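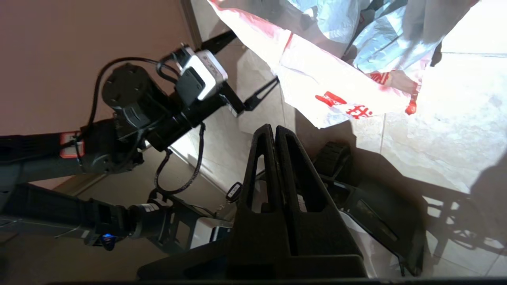 家里到底该不该装两条机械臂

分类:动手派 / 家用机器人 / 随便聊聊

先说结论:该装,但别指望它替你做家务。我在这件事上花掉的周末,够把全屋的地擦上好多遍了,擦得还比它干净。可我还是想劝每个手痒的人试一回,因为我越来越觉得,大家嫌家用机器人没用,嫌的地方都不对。

我这套东西是从一月份开始攒的。一开始只有一条臂,底座是二手的,从 Totville 那边一个关掉的共享工坊里搬回来,扛上楼的时候我老婆看了一眼,问我这个东西是不是比洗衣机还沉。(没有,但也差不了多少。)后来觉得一条臂干什么都别扭,拿起袋子就没手去撑袋口,撑着袋口就没手往里放东西,于是又凑了第二条。控制板用的是 Drosta 的,便宜,说明书写得像谜语,论坛里的人倒是热心。

很多人看到我这么折腾,第一句话都是:你让它去抓个杯子啊,抓个积木啊,网上的视频都是那么拍的。我偏不。我挑的是塑料袋,就是买菜、打包外卖拿回来那种又薄又软、一碰就哗啦响的袋子。

理由挺简单。杯子是个很给面子的东西,它今天是这个样子,明天还是这个样子,你把位置量准了,闭着眼也能夹住。塑料袋可不给你面子!空调一吹它就歪,夹爪靠近一点它自己先鼓起来,你以为夹到的是提手,结果夹到的是袋底的一个褶。半透明的地方在镜头里跟瓷砖几乎是一个颜色,只有印着红字的那块认得清楚,所以我那个识别程序有一阵子干脆就成了“找红字程序”,换个没印字的袋子它就傻了。

可是你想想,家里有多少东西是像杯子的,又有多少东西是像塑料袋的?毛巾、袜子、被角、数据线、剥下来的橘子皮、小孩的围兜……真正烦人的活儿全在后面这一堆里。一台只会抓杯子的机器人,摆在家里就是个很贵的杯架。所以我的第一个意见是,业余玩家别再跟着演示视频走了,挑一样自己家里最讨厌的软东西,跟它死磕。

说到死磕,我记过一轮账。连着试了103次,就做一个动作:把袋子从一只夹爪递到另一只夹爪。成功了40次。我把这个数发到群里,有人安慰我,有人笑话我,Malachy Cullinane 回了一句“比我家猫强”,我到现在也没搞懂这算夸还是算骂。我自己倒挺高兴,因为失败的那些我一个一个翻过录像,一大半根本不怪程序。

怪什么呢?怪线。

这是我最想吐槽的一件事,也是我的第二个意见:在家里自己搭机械臂,请先把走线当成正经事来做。厂里的成品机,线都藏在臂里面,你看不见就以为它不存在。自己搭的呢,电机一根,传感器一根,夹爪再来一根,套上编织管,在关节外面绕一个大弯垂下来。这个弯留短了,臂转到头会把插头拽松;留长了,它就晃来晃去,去勾另一条臂,去勾袋子,去挡镜头。我前前后后改了不知道多少回,扎带剪了一地。有一回手腕那儿的插头松了半截,夹爪每到一个角度就抽一下,我花了整整一个晚上查代码,最后用手一按,好了。那天晚上我一句话都不想说。

第三个意见可能得罪人:别急着上大模型。我知道现在大家都在聊让机器自己学,我也在弄,也觉得有意思,录示教数据的时候甚至有点上瘾。但我那套数据有一半是废的,废就废在光线上。下午太阳照在浅色地砖上亮得发白,支架的影子又黑压压地拖过来,同一个袋子,早上录和下午录简直是两样东西。我当时想得美,觉得数据多了它自己会明白的。它没明白。后来我买了块厚窗帘,先在固定的光线下把动作练顺,再一点一点把窗帘拉开,情况才好起来。一块窗帘的钱,比我升级显卡便宜太多了。

夹爪也一样。我最早用的是两片实心的平板,又厚又笨,从上面看下去什么都挡住了。后来换成前头收窄、中间镂空的那种,轻了,镜头也能从空隙里多看到一点东西。尖头碰到薄塑料容易戳破,这个得认,我的办法是把合拢的速度调慢,慢到旁边看的人着急。Sayaka Higuchi 来我家看过一回,她在 Negash 的工坊里带初学者做夹具,看完只提了一条,说我两条臂摆得太近了,像两个人挤在一个灶台前炒菜。我不服气,量了一下,确实近。挪开一点以后,互相磕碰的事少了很多。(谢谢她,虽然我当时嘴很硬。)

再讲讲安全,我知道这段没人爱看。家里不是车间,没有围栏,有拖鞋,有小孩,有突然跑进来找充电器的家属。我的规矩是急停按钮放在伸手就摸得到的地方,速度上限写死在底层,调试的时候谁都不许坐在臂的正前方,包括我自己。有朋友嫌我啰嗦,说这么小的臂能把人怎么样。他没被夹过手指,我被夹过。

那为什么我还要劝人试呢?因为这件事改变了我看家务的眼光,这话听着有点玄,但我是认真的。以前我把袋子挂到钩子上,一秒钟,脑子里什么都没有。现在我知道这一秒里手指先捻了一下,把两层塑料捻开,手腕顺着袋子的重量往下让了让,眼睛早就看着钩子了,袋子根本不用看。我们管这叫“顺手”。我拿两条臂、几十个电机参数和小半年的周末去追这个“顺手”,还没追上一半。我妈听完以后说,那你以后多顺手干点活。行吧。

也有人问我,与其自己搭,等两年买成品不好吗?等当然可以等。可我见过 Stirkeck 那边几个朋友家里买回来的小机器,坏了就只能寄回去修,连个螺丝都不敢拧。自己搭的丑是丑,线挂在外面,螺丝孔都露着,可哪儿响、哪儿松、哪儿发烫,我心里有数。我觉得一个要在家里动来动去的东西,家里至少得有一个人敢把它拆开。

接下来我打算换湿毛巾试试。袋子还没练好就换题目,我知道,群里已经有人骂我了。

发表于 5/12/18

本站使用 Cookie 以改善您的浏览体验。继续浏览即表示您同意我们的 Cookie 政策。[接受] [了解更多]

读者评论(4)

螺丝不够用:走线那段看得我手心出汗。我的臂也是转到某个角度就抽,看完马上去按了一下插头,是它。三个星期啊……

阿苔:不太同意别急着上模型那条。光线变化本来就应该录进去,拉窗帘练出来的东西,窗帘一开不还是得重来?

作者回复 @阿苔:要重来一部分,但动作本身已经顺了,补录的量小很多。你要是硬件稳,直接混着录也行,我那会儿硬件不稳,什么毛病都搅在一起分不清。

南门老周:编织管推荐买大一号的,穿线的时候少骂几句。另外求问镂空夹爪是自己打印的还是买的?

回复 @南门老周:同问,顺便求个图纸。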